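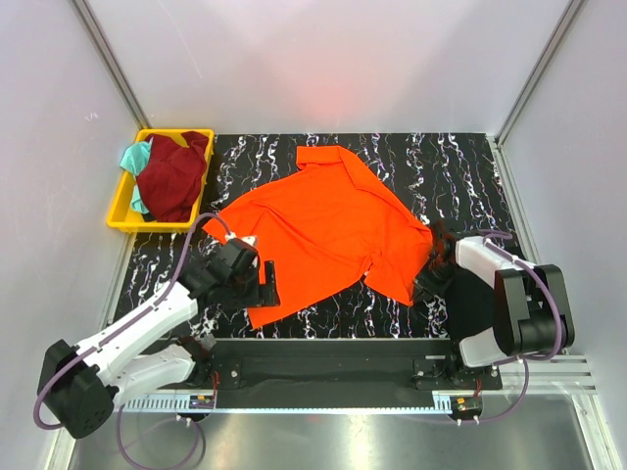
Gikport Shared Workshop
Minutes of the build meeting, December

The meeting started at 7:20 in the evening, in the back room. The minutes of the previous meeting were read and accepted with one correction: the spare gripper fingers were paid by the workshop and not by the members.

1. Folding cell

The two arms are mounted on the front beam and both answer to the control program. The group for this project, which has the name Tresholm, reported that T-shirts and towels are now in the test plan, and larger garments will follow. It was asked if the yellow bin can stay in the far left corner. The left arm reaches it, but the members disagree if the right arm also should. Decided: the bin stays where it is until the next meeting.

The left gripper sometimes takes two layers of cloth when it should take one. One member proposed softer finger tips. Another member thinks the closing speed is too high. Both will be tried, first the speed, as it costs nothing.

2. Cables

The purple cables must have enough loop for the full movement of the elbow. At the same time they must not hang so low that a person can catch them with a sleeve. It was agreed to add clips on the forearms. The clips will be printed in the workshop, 20 pieces.

3. Test cloth

The members are asked to bring old clothes, washed and without metal buttons. Strong colors are preferred.

4. Money

There remain 400 dollars in the project budget. The offer from Opoku for a second power supply was discussed and was found too expensive. A cheaper one will be searched. The vote was 13 for and 3 against.

5. Other matters

The Ilon sewing group asks to use the large table in the evenings. Accepted, if the table is clear again at closing time.

The meeting closed at 9:05.

Recent items
Minutes of the build meeting, November
Rules for the laser cutter (updated)
How to reserve a bench
Tresholm: parts list and wiring notes

Gikport Shared Workshop | Contact | Copyright Gikport members | Back to top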